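Print this ticket | E-mail this ticket

Vurkiveck sim kitchen: toaster oven demos rejected by filter
Opened by: Finn Brinkmann
Assigned to: Bríd Cronin

Finn: Batch came back with 16 episodes kept out of 835. I've had better luck with scratch tickets. Error on the rest is "initial state mismatch." Sample from the batch:

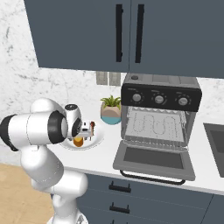

Gripper at the plate, oven door open.

Bríd: Checked the filter. It wants the door shut at step zero, a rule Liam Mulligan wrote in June and defends to this day. Pull me one with the door closed so I can compare.

Finn: Closed door, food on the rack, plate bare:

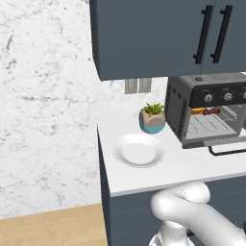 Steps tried

1. Reran the filter with the door rule off. Kept count went up, and so did the junk.
2. Restarted the Ellent server. Did nothing, felt productive.
3. Read the door angle from the log. It's stored in degrees and the filter reads radians. Liam has been informed.

Status: fix merged, rerun queued. Da-eun Cheon wants 12 fresh teleop demos before anyone trains on this. Finn has been volunteered.

Related tickets
Wetis export drops wrist view
Plate slides when episode resets
Gripper log stops after 3 minutes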